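2021-04-10

Kitchen day. Started on the butcher-block countertop at the sink end, blinds down, daylight coming through the slats. 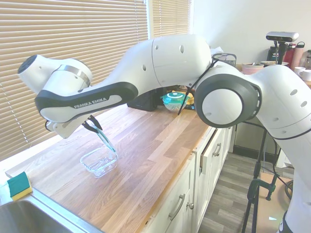
How often does a wood countertop need oil? Twice a year for most of its length, and every two months within reach of the sink, where the finish goes first. Mine was last done in October, so the sink end is overdue.

Method as before. Wipe down with the sponge, yellow side only. The green side raises the grain and then it all has to be sanded again. Dry with a cotton cloth, wait 80 minutes, then a light pass with the Poltgate block along the strips, never across. Oil used last time was 131 ml for one coat over the full length. I have 305 ml left in the can, enough for two coats with a little over for the front edge trim.

The wood by the windowsill takes oil faster than the rest. Vilhjálmur Bech blames the sun. I think the first coat there was thin.

Cabinet fronts wiped, white paint sound. One hinge under the sink is loose, screw size to be checked. Small glass container to go back on the upper shelf before oiling. Second coat tomorrow after breakfast.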